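Novomura vergleicht Greiferbacken für Handgeräte am bezogenen Bett

Wumthorpe, im Juni — Novomura hat mit dem Vergleich zweier Backensätze für handgeführte Greifer begonnen. Erprobt wird an Textilien in einem Schlafraum. Die Backen liefert der Hersteller Dunne. 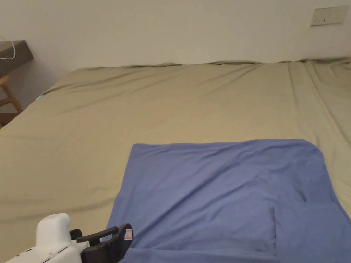

Vorgesehen sind 118 Durchgänge, je zur Hälfte mit beiden Backensätzen. Jeder Durchgang dauert bis zu 20 Minuten. Gewertet werden der Halt am Stoff und die Kraft, die am Griff nötig ist.

Weicher Stoff gilt als schwieriger Prüfgegenstand — er gibt nach und legt sich nach jedem Zug anders.
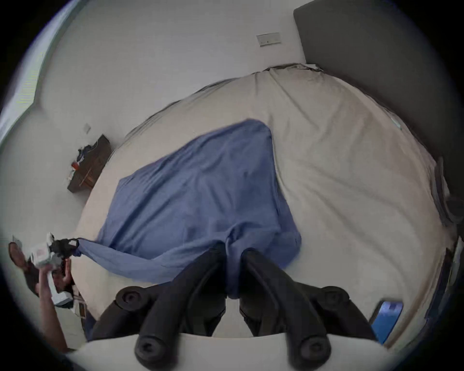
»Wir wollen wissen, welche Backe eine einzelne Lage fasst und welche gleich zwei mitnimmt«, sagt Yichen Han, bei Novomura für die Versuche verantwortlich. »Am Prüfstand mit eingespanntem Tuch lagen beide Sätze gleichauf. Das hilft uns nicht weiter.«

Zum Ablauf gehören Aufgaben für eine Person und Aufgaben mit zwei Greifern am selben Stück. Bisher sind 46 Durchgänge ausgewertet.

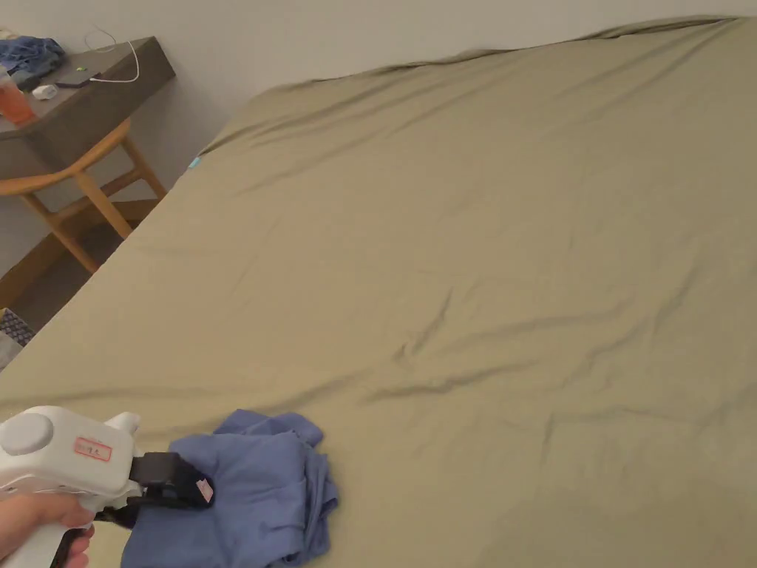
Weiteres Vorgehen

Nach Abschluss der Reihe gehen 10 Backenpaare zur Verschleißprüfung an Brendbridge. Die Ergebnisse werden gemeinsam mit Dunne veröffentlicht.

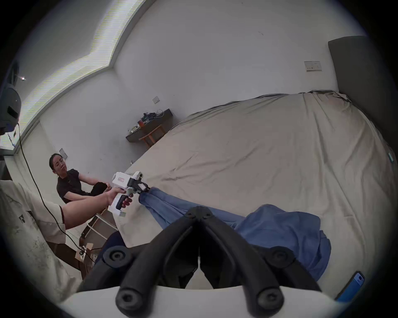
Vergleich der Greiferbacken: blauer Stoff auf dem Bett, ein Ende im Handgreifer.

Pressekontakt: Novomura, Yichen Han, Wumthorpe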